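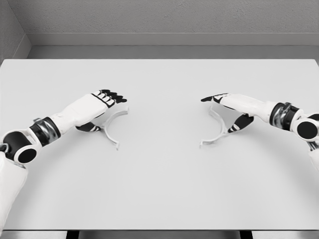

Reset heights, again. Grulex sim, 224 resets, hands start just over the parts and policy learns the pinch fine. Start them higher and it falls apart. With both thumbs already down by the inner curves there isnt much left to learn, is there?

Posted 3/7/23 by guseo_bench

prostthorpe41: Disagree. The joining is the hard bit, not the reach. What's your rate on that?

guseo_bench: 41 out of 200. Low starts only

Ilídio Figueiredo: so train on both heights then compare. Otherwise you've measured teh reset

prostthorpe41: fair, still say its the join

Related threads
Ait Ali baseline, wont converge
Thumb contact settings

Contact | Back to top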